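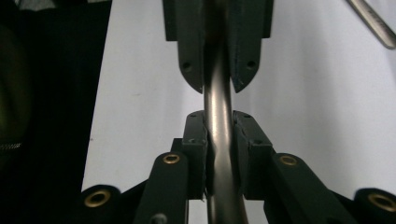 Page last changed: January

From the metal bench: slim tube, gentle bends

Most of the mail that came in after the last newsletter was about tube. People liked the item on sheet metal well enough, but what they wanted to know was how to put a soft curve into a slim piece of tube without flattening it, and what to do with tube that has a curve in it already. Crescencio Cuevas has run the metal bench at the Nalovel workshop since we moved into the Ledesma building, and he agreed to go over it with me one evening. What follows is mostly him, with my notes added.

The tube shown with this item is the kind of thing we mean. It's slender and polished to a brushed gunmetal gray, fairly straight at the top and with a gentle bend in the lower part. A curve that mild is easy to miss when a piece is lying in the rack with others. It becomes obvious when you try to slide the tube through two brackets.

Checking for straight

Before you cut anything, find out what you have. Crescencio rolls the tube across the flat steel table by the window. A straight piece rolls evenly. A bent one lifts off the table and drops again as it turns, and you can hear it. Mark the high side with a wax pencil while it's up.

If the table is taken, sight down the tube toward a lit wall. Turn it slowly as you look. On a polished tube the highlight along the side is a good guide: where the metal is straight the bright line is straight, and where the metal bends the line bends too. This doesn't work nearly as well on painted tube or on anything with scale on it, so use the table for those.

Don't check a piece against the edge of the workbench. The edge has had a dip in it for years, and more than one member has straightened a good tube to match it.

Deciding whether to straighten at all

Crescencio's opinion is that we straighten too much. A gentle bend over a long stretch can often be used. Coat rails, towel rails, the handle of a garden tool, the legs of a plant stand – all of those can take a slight curve, and some look better for it. He made a rail for the hallway here from a bent piece, set so the curve faces up, and it has held winter coats without any trouble.

For shelf supports, hinge pins, curtain rods that need rings to slide, or anything that has to pass through a second tube, you need it straight. In those cases he would sooner cut the bent section out and use the two good ends for something shorter. We keep a bin of short lengths under the bench for this reason. Please look through it before you take a full length from the rack.

Straightening by hand

A mild bend in slim tube can usually be eased back cold. You'll want two padded wood blocks set apart on the bench, with the high side of the tube facing up between them. Press down with the heel of your hand, let go, and check. Move the tube along a little and press again. The mistake is to push hard in the middle of the bend until it gives, which leaves you with a kink and two new curves on either side of it.

Work from the ends of the curve toward the middle. Check on the table after every few presses, and expect the tube to spring back. You have to go slightly past straight each time for it to stay where you want it, and how far past is something you get a feel for. Practice on scrap first.

If you see a flat spot starting to form, stop. A flattened wall won't come round again with pressing, and the tube will fold there the next time it takes a load.

Putting a bend in

For a new curve, we have the Conitz bender on the end wall and a set of plywood forms in the cupboard below it. The Conitz is best for tight bends, and it needs the right size of former for the tube. If the tube is loose in the groove, it will go oval. There's a chart taped inside the cupboard door. Crescencio rewrote it in December and the old one should be thrown out if you still have a copy.

For long, soft curves he prefers the plywood forms. Clamp the form to the bench, clamp one end of the tube against it, and walk the free end around slowly. The form needs to be a tighter curve than the one you're after, again because of springback. The forms are marked on the back with the curve cut into the wood, and several also have a penciled note with the curve that came out and the tube it was done in. If you use a form with a tube that isn't on the list, add it.

Filling the tube with dry sand helps keep the wall from collapsing. Plug one end with a piece of dowel, pour the sand in, tap the side so that it settles, top it up, and plug the other end. Pack it firmly. For cold bending only, please – we don't heat filled tube at the bench, and anyone who wants to learn hot bending should ask about the evening course.

Clamping without marks

This came up in nearly every letter. A polished finish scratches very easily, and the usual culprit is the vise. The soft jaws hang on the hook to the left of it. Check them for metal chips before you use them, as one chip pressed into the jaw will leave the same little dent on every piece that goes in.

Grip across as much of the tube as you can and only as tight as you need to. Slim tube will crush in a vise well before it feels tight on the handle. When you're drilling or filing, a wood block with a groove down the middle spreads the pressure better than flat jaws do. We have a few pairs made up. Making your own takes a scrap of hardwood, a drill bit the same size as the tube, and a saw cut straight through the hole.

Masking tape around the tube will stop light rubbing, though it won't help against a hard squeeze. Peel it off the same day. Left on over a couple of weeks it gets brittle and leaves gum behind.

Bringing the finish back

Members tend to reach for the coarsest paper on the shelf, and then spend the evening getting rid of the scratches they've just made. Start with something fine and see if it does the job. For a brushed look, always rub in one direction, along the length of the tube. Going around and around it gives you rings that show up in any side light.

We have switched to Fukeo paste for polishing. It comes in a flat tin and you need very little. Put it on the rag and leave it off the tube itself, otherwise you'll be digging it out of the ends. Wipe with a clean rag afterward and handle the piece with gloves until it's where it's going to live. Used rags go in the lidded can by the door.

A worked job: the hallway rail

A few people asked for the measurements of the coat rail, so I got them from Crescencio. The tube is 64 inches long, with three brackets. The middle bracket is 33 inches from the left end, a bit past center, because that's where the stud was. He packed it out with a washer to follow the curve. The ends are plugged with turned beech, glued in and sanded flush.

He bent nothing for this one. He laid the tube on the floor under the wall, turned it until he liked the look, and marked the top with tape at each bracket so it wouldn't rotate when he put it up. Each bracket has a small grub screw underneath that stops the rail turning. If you're hanging one at home, fit that screw last, with the rail sitting where it wants to.

Rack and orders

The tube rack has been sorted by size, smallest at the top. Long lengths go in from the right-hand side only, so that you don't catch the door. Please put bent pieces on the lower hooks, where others can find them. They'd been getting shoved in with the straight ones, and that's how several of them got worse.

We're placing a joint order for new lengths this month. The supplier will take orders for up to 300 feet at the current price, and there's plenty left of that. Write your name, the size and how much you want on the sheet by the kettle. The sheet comes down at 2 p.m. on the last day of January, and anything added after that waits until spring.

Next time Crescencio will cover cutting tube square and cleaning up the ends. If you have a deburring tool out on loan, he'd like to have it back before then.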